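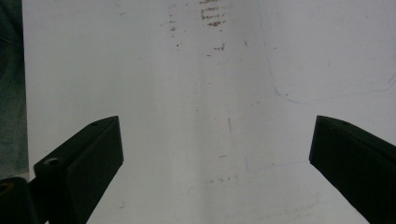
Sampaio water rates going up in May, council says pipes can't wait

Water bills in Sampaio will rise 9 percent starting in May after the town council signed off on a repair plan for the old mains under the Grestitz side of town.

Vote came late, after nearly three hours of public comment. Most of it angry.

The plan covers 2,616 homes and small businesses hooked up to the Grestitz line, parts of which are 95 years old. That stretch has broken over and over this past winter, twice on Jurkton Avenue alone, and the second break left the elementary school without water until after lunch.

"We keep patching the patch," said Sabina Mollah, the town's public works director. "I've got crews out there at 2 a.m. digging up the same hole. I'd like to dig it once and be done."

Work starts at the north end of Jurkton Avenue and moves downhill toward the river. Gridora, the contractor, will replace 3,000 feet of cast iron main in the first phase. Second phase has no date yet. No price either, which came up a lot during comments.

One lane of Jurkton stays open the whole time, Gridora told the council. Parking on the east side goes away from 7 a.m. to 5 p.m. on work days. Shop owners asked for a later start so morning deliveries could get through. The company said it would look at it but made no promises.

Customers on the line should expect short shutoffs, mostly mid-morning. Door tags go up the day before. Anyone who sees brown or cloudy water after a shutoff should run the cold tap in the tub until it clears, and hold off on laundry untill then.

The increase applies to everybody on town water, not only the Grestitz side. That was the sticking point for people from the hill neighborhoods, whose mains were redone not that long ago and who said they already paid for theirs. One man read his last four bills out loud into the microphone. A woman behind him asked why the town hadn't put money aside years back, and got some applause.

Mollah said the hill mains feed off the same pump house and lose pressure each time the lower line goes, so the whole system gets something out of it.

A motion to spread the increase over two years failed for lack of a second.

Seniors already signed up for the town's heating discount will get the old water rate through the end of the year automaticly. Others can apply at the clerk's window, bring a recent bill and a photo ID. Forms are supposed to be on the town website too but the link wasn't working at press time.

Sewer charges aren't changing. Trash pickup isn't either, though the trucks will use the alley behind Jurkton while the street is torn up, so bins go out back.

Council takes up the paving contract at its next meeting, 6:30 p.m., upstairs room at town hall.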